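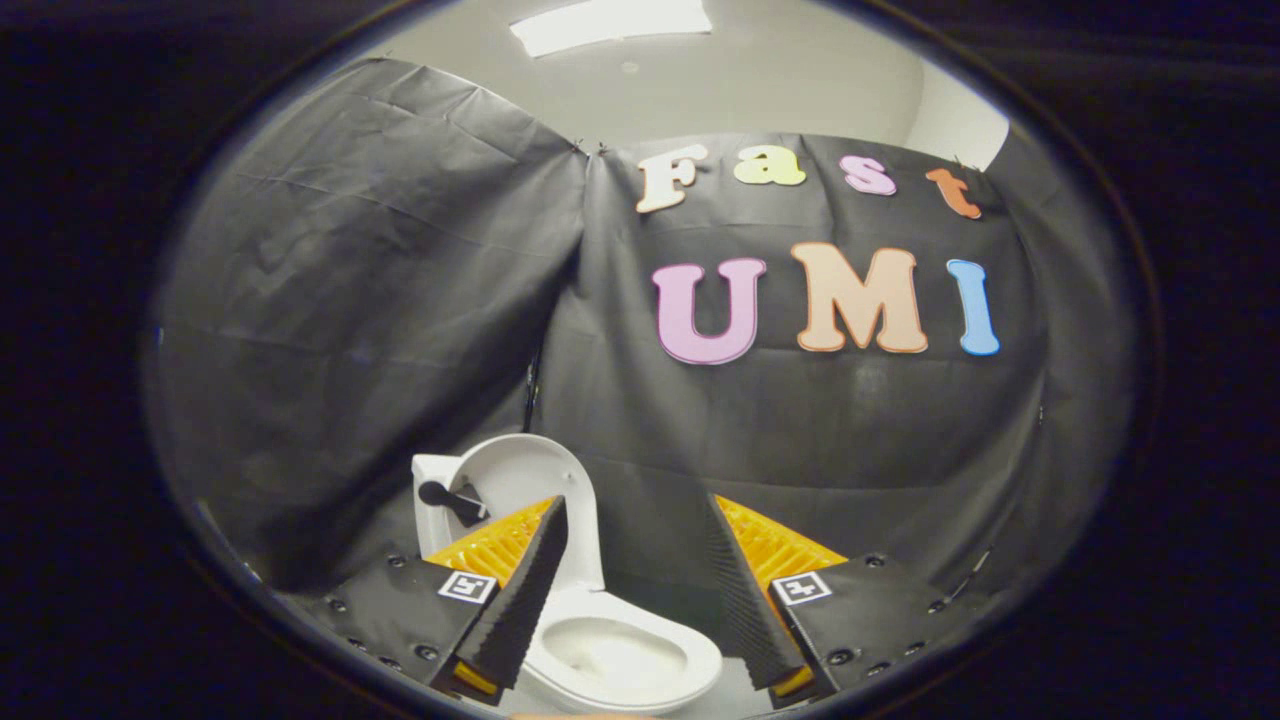
Für Despina Bošković war die Entscheidung nach dem ersten Winter gefallen: Wer in Gollholm Kleidung in großen Größen suche, so sagt sie, sei bislang auf den Versandhandel oder auf die Fahrt nach Prostmont angewiesen gewesen, und beides habe sie selbst lange genug mitgemacht.

Lesezeit: 2 Minuten

Seit August führt das Schuhhaus Benavides in der Gollholmer Innenstadt deshalb auch Oberbekleidung. Das Familienunternehmen, das über Jahrzehnte ausschließlich mit Schuhen und Lederpflege gehandelt hat, übernahm dafür die Räume der früheren Drogerie nebenan. Ein Durchbruch verbindet die beiden Ladenlokale. Zehn Beschäftigte arbeiten inzwischen im Haus, zwei davon wurden eigens für die neue Abteilung eingestellt.

Geschäftsführerin Marisol Inga beschreibt den Schritt als Ergebnis vieler Gespräche an der Kasse. Kundinnen, die Schuhe in Übergrößen oder in besonderer Weite kauften, hätten regelmäßig nach passender Kleidung gefragt. »Wir mussten irgendwann aufhören, die Leute weiterzuschicken«, erklärt sie. Das Sortiment reicht von Arbeitshosen über Strickwaren bis zu festlicher Garderobe. Änderungen an Saum und Ärmel übernimmt die Schneiderei von Lucero Agudelo, die an mehreren Vormittagen in der Woche im Haus ist.

Die Finanzierung war nicht ohne Risiko. Ein Teil der Mittel stammt aus dem Förderprogramm der Stadt für leer stehende Ladenflächen, der größere Teil aus einem Bankkredit. Knut Nolte von der städtischen Wirtschaftsförderung verweist darauf, dass der Zuschuss an eine Mindestlaufzeit des Mietvertrags gebunden ist. Die Nachfrage nach dem Programm habe zuletzt angezogen, doch scheiterten viele Anträge an den Auflagen zum Brandschutz, die in den Altbauten rund um den Markt nur mit erheblichem Aufwand zu erfüllen seien.

Auch bei Benavides verzögerte sich die Eröffnung aus diesem Grund. Ein zweiter Rettungsweg musste nachgewiesen werden, und der Lieferant Akov lagerte die bereits bestellte Ware so lange ein. 400 Teile umfasste die erste Lieferung. Die Nachbestellungen fallen kleiner aus, dafür kommen sie häufiger – ein Verfahren, das Inga aus dem Schuhgeschäft übernommen hat und das den Bestand im engen Lager begrenzt.

Skeptisch äußert sich Ulises Yupanqui, der am Markt einen Herrenausstatter betreibt. Er begrüßt zwar jedes Geschäft, das Kundschaft in die Innenstadt zieht, warnt jedoch vor überzogenen Erwartungen. Die Mieten seien nach der Sanierung des Platzes gestiegen, die Parkgebühren ebenfalls. Wer heute eine Fläche verdopple, müsse auch in schwachen Monaten die doppelte Heizrechnung tragen.

Inga hält dem entgegen, dass beide Abteilungen einander stützen sollen. Viele Kundinnen kämen wegen der Schuhe und nähmen eine Jacke mit, in den ersten Wochen sei es gelegentlich auch umgekehrt gewesen. Über eine eigene Herrenabteilung will sie erst nach dem Wintergeschäft entscheiden. Bis dahin bleibt der hintere Raum der Schneiderei vorbehalten.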